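Sorting Clinic Consumables into Open Bins

Posted by Sudheer Kurup, January 15, 2019

Mixed drawers are the usual cause of torn packaging and double ordering in small treatment rooms. The method below moves everyday consumables out of the drawer and into open plastic bins, one family of items per bin. It suits a first aid room, a dental office or a home care cupboard.

What you need

Open-topped plastic bins, all the same size and colour
A flat sheet of corrugated cardboard, large enough to cover the work surface
Labels and a fine marker
Your current stock list

Step 1. Prepare the surface

Wipe the counter, let it dry and lay the cardboard flat. It keeps small packs from sliding and can be recycled afterwards. Wash and dry the bins before filling. Clean your hands before you handle any stock.

Step 2. Check each pack

Empty one drawer at a time. Look at the seal, the film and the expiry date. Set aside anything punctured, creased through the seal or past date, and follow your site's disposal rules for it. Sharps go in the sharps container even if they were never used.

Packs with no readable date are treated as expired. Krishnamoorthy Varghese at the Pisharody clinic marks these with a red dot and reviews them at the end of the sort – a sensible habit if two people are working.

Step 3. Fill the bins by family

Syringes and needles share one bin and stay in their sterile packaging. Stand the pouches and blister packs against the front wall, where they can be read without digging. Longer items can lie diagonally at the back.

Masks get a bin to themselves. Stack them upright with the pleats running the same way and the ear loops at the top, so that one mask can be lifted by its loops. Do not press the stack down.
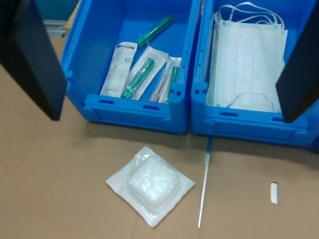

Step 4. Deal with the loose items

Gauze pads, swabs and caps tend to be left over. Keep sealed gauze flat in a shallow tray. A swab or cap found outside its packaging is no longer sterile and should not go back into stock.

Step 5. Label and record

Label the front of each bin below the rim, clear of any handle slot. Write the family name first, then the earliest expiry date. Update the stock list before the bins go on the shelf – oldest packs to the front.

Repeat the check every 3 months.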